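The arm finally has a name, and it's Sesus

So the short version is that the little arm moves when I tell it to, mostly to where I tell it to, and I've been grinning like a fool all week. The long version is below, because I promised Kobina Tetteh I'd write down the calibration stuff before I forget it all again (I forgot it all the last time, back in December, and had to redo the whole thing from scratch).

If you missed the earlier posts: I've been building a small desktop arm at Koltau, the shared workshop I joined when my spare bedroom stopped being big enough for a spare bed and a hobby. The brackets and links are printed, the joints are servos, and the brains are a couple of boards wired together in a way that made Mawuli Ankrah go quiet for a second before he asked if he could help. He could! He relabeled every lead with me over one very long evening, and I'd like it on record that only one of them was backward.

The big job this month was getting the arm to know where the table is. Sounds silly, right? But all the code has is joint angles, and if your link lengths are off by even a hair, the error gets bigger the farther you reach. I'd been working off the numbers from my drawing, which were the numbers from before I reprinted half the parts. Oops. Evaristo Lo Presti handed me his calipers and told me to measure the real ones, center of joint to center of joint, and that alone fixed most of it.

For the rest I went very low tech: paper and a pencil.

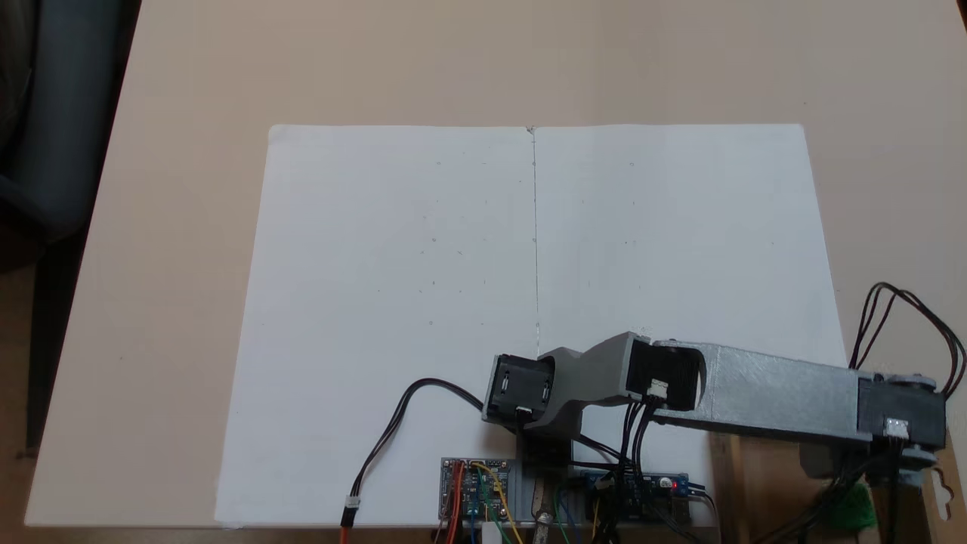 The trick is to send the arm to a spot, mark where it really ends up, and compare that to where the math says it should be. Do it close in, do it far out, do it on both sides. I had errors that all leaned the same direction, and I spent a whole evening blaming my trig before Kwame Antwi leaned over and asked if my zero on the base joint was really zero. It was off by 2 degrees. Two! I changed one line and got my evening back, sort of, except that it was already gone.

A few more things for anyone building something like this. Don't let your motors pull power through the controller board. I did that at the start and the board would reset every time the shoulder had to lift anything, which is a very exciting way to find out your arm has no brakes. Also, leave more slack in your cables than looks nice. I had mine bundled up all neat and pretty and they tugged on the far joint at full reach — it looked great and it drove terribly. Ugly loops it is.

And slow down your moves! I added a ramp to every motion, split into 50 little steps, and the difference is night and day. No more wobble at the end of a swing.

After that it was time for picking things up, which is the part I've been wanting to get to since I started.
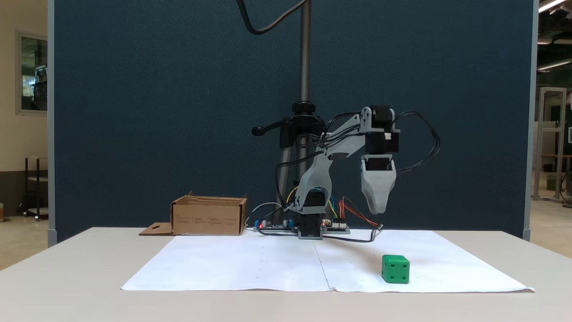
Foam is a very forgiving thing to learn on, since you can squeeze it too hard and it doesn't care. My closing routine is still pretty dumb. It drives the fingers to a fixed angle and hopes for the best, so anything wider or narrower needs a new number typed in. Ekow Annan thinks I should watch the current on the gripper servo and stop when it climbs, and he's probably right, but that means another sensor and another afternoon with the soldering iron, and I kind of want to just play with it for a bit first.

Next up is reprinting the fingers with something grippy on the inside. If you've got a favorite material for that, leave me a comment!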